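Prodano two-arm kit: is the kitchen simulation pack worth paying for before buying the arms?

Posted in Robots & Automation > Kits and buying advice

rustbucket_dale

I teach an evening robotics course at a community college and we have money for one bigger purchase this school year. The one I keep coming back to is the Prodano two-arm kit with the Hurnon hands. The seller also offers a simulation pack on its own, with the same arms on a virtual tabletop and a set of kitchen tasks. It's $176 for a one-year seat, and they take that off the price if you order the hardware within 90 days.

What I want to know is whether the simulation tells you enough about the real kit to decide. My students would mostly be doing pick and place, and maybe some work where both arms handle one object. I have one decent desktop with a graphics card and a row of older laptops. I've read the product page twice and it says very little about what the hands can do in the software.

Also, does one seat mean one computer or one person? The page says both in different places.

Mandla Hlongwane

I've had the pack since August and used it most weeks, so I can answer most of this.

The seat is tied to an account. You can install it on as many machines as you like, but only one can be signed in at a time. For a class that means one station and people taking turns, unless you buy more seats. I asked about a classroom price and was told to email sales. They took 8 days to reply and the discount was small.

Your laptops will probably open it and then crawl. On my older machine I had to turn shadows off and drop the physics rate, and after that objects started sliding when they should have stayed put. Use the desktop.

As for whether it helps you decide, I'd say yes for reach and layout, and only partly for the hands. The arms are bulky, and you learn quickly how much table they take up. In the pot tasks especially, an arm coming in from one side can block most of the work area, and the other one has to come at the handle from a narrow set of angles. 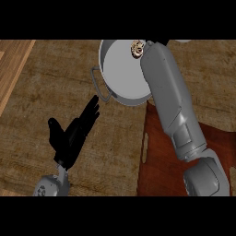 Planning that by hand took me longer than the grasp did. If your students are going to use both arms on one object, the pack is worth the money for that part alone, and you can try different base positions before drilling any holes in a bench.

The hands are where I'd be careful. Contact in the simulator is forgiving. A thin handle that holds fine there may not hold with real fingertips, and the manual has one paragraph on friction settings. There are 5 preset tasks plus a blank table. You can import your own objects, but the importer is fussy about scale – check the units first.

One more thing, the refund against hardware only applies if the order is made from the same account. Don't buy the seat on your personal card and then order through the college.

kwan_user_77

Get the Kwan, it's cheaper and the software is free.

Mandla Hlongwane

The Kwan is a single arm with a two-finger gripper. It's a good kit for pick and place, but it won't do the two-arm work he mentioned.

Rustamholm Tinkerers

We run a small makerspace and bought the full Prodano kit without trying the simulation first. I wouldn't do that again. The arms needed a deeper bench than the one we had, and we would have found that out in an afternoon with the software. Ours now sits on two tables bolted together.

Setup of the real thing took over a week of evenings, mostly cabling and calibration. Support was polite and slow. The hands have been fine so far, though we replaced one finger cable and had to wait for the part. Ask them what spares come in the box – ours had none.

For a class I would buy one seat, put it on a projector and let people plan a task together before anyone takes the controls.

rustbucket_dale

Thanks, this covers it. I'll have the college open the account and start with one seat on the desktop. I've measured our bench and I already suspect it's too shallow.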